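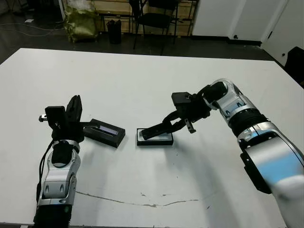

Box and tray sorting, notes from the work table. Short thread.

1/ Rule for the white table at Druvside: one closed box, one open tray, nothing else parked on it. Everything that needs sorting goes through the tray first.

2/ Box is black, rectangular, narrow lavender-blue label strip on the top face. Strip color is the category. Text goes on the list, not on the strip - I relabel too often for text.

3/ Tray is black with a pale inside. Small dark parts show up against it. On the old all-black Plinik trays I kept missing washers.

4/ Tray depth matters more than area. Shallow means one layer. If parts stack, split the batch.

5/ Batch size is 30 pieces. Tried 60, went back. At 60 the last third gets sorted badly.

6/ Table height is 74 cm. Fine for standing if you're short, fine for a chair if you're not. The folding chair lives on the shelf side of the room.

7/ Table surface has a thin dark line near one edge, crack or scuff, plus smudges. Smudges are on the April list. The line stays until I've had a proper look at it.

8/ Shelving is light wood, against the wall. Finished boxes go there, strip facing out. Current total is 14.

9/ Floor is next: bag, bin, the cables on the far side. Trakent cable clips ordered 08/04/2018, the adhesive kind. Ķēniņš had them cheaper but only in white.

10/ Will post the category list once I stop changing it.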